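Wrist cam too close when I teleoperate a door task?

Posted by turthorpe_tinkerer

I'm teaching my arm to open a cabinet by driving it with the Kevico hand controller. I've got 40 demos so far and the wrist view keeps going like this one, pale gray with a thin seam down it: 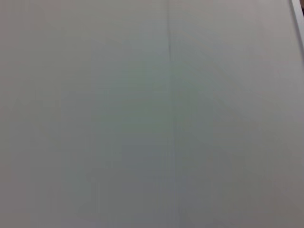
hekbridge_lurker
Are you recording a second camera? I'd never train on the wrist alone for doors. Mine got way better once I added a fixed view off to the side.

turthorpe_tinkerer
Only the wrist for now - the side cam is on order. I grabbed another moment from the same session, and the line leans over to the left going down, plus it gets really faint near the bottom:
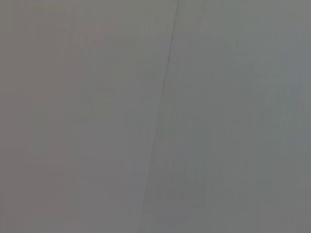 arboleda77
Slow down on the approach! I did 147 demos in a hurry and the policy learned my hurry. Stop well back, line up while you can still see the handle, count to two, then go in. Also keep the wrist at the same roll every time, and toss the runs where you had to hunt for the gap. I kept 13 clean ones from my second batch and they did more for me than the whole first pile.

hekbridge_lurker
Agree on the roll. Tape a mark on your controller, works fine.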